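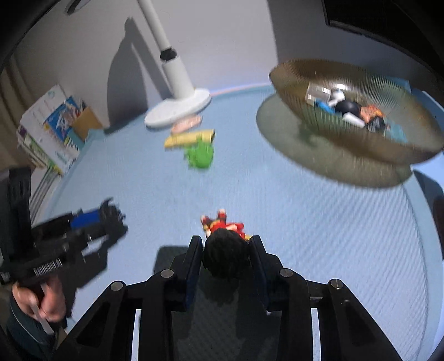

Progress report: Skasalton gift shop line
August 21, 2019
Prepared by Jad Khalaf

Since the February report we have moved from sampling to regular sales. The line now has four products: a canvas wallet, a pocket notebook, a key fob and a boxed pen. All four are priced so a customer can buy a gift without much planning. The travel mug was dropped after the second round of samples because the lid did not seal.

Sales
We sold 3,549 units through the end of last month. The notebook is the best seller and the key fob is the slowest. Of the total, 635 units went out as gift sets, where two items are packed in one box. Sets have a better margin than single items, and we plan to add one more before the holidays.

Returns are low. Most were wallets with loose stitching at the fold, all from the first delivery. Zuton has changed the thread and replaced the stock at no charge.

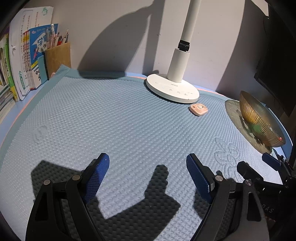
Quilted mat on a desk, with the border meeting at the back corner.

Suppliers
Wouters is still our only source for notebook paper. Their lead time has gone from four weeks to seven, and we ran out of the ruled version twice. I have asked Jodemska for a quote on the same weight. Their minimum order is 3,000 sheets, within what we can store.

Boxes are on hand through October. The next order will be for 1,000, in the smaller size only.

Spending
We are under budget on packaging and over on shipping. The overrun comes from two rush orders of notebooks. I do not expect to need more than the amount already approved, provided the holiday stock ships by sea.

Next steps
Confirm the second paper supplier. Settle the contents of the new gift set (pen and wallet is the current choice). Update the product pages with correct wallet measurements, as the listed width is wrong. Decide whether to keep the key fob after the holidays.

One item needs your approval: the price of the boxed pen. The refill costs more than it did in February and we would like to raise the price by a dollar.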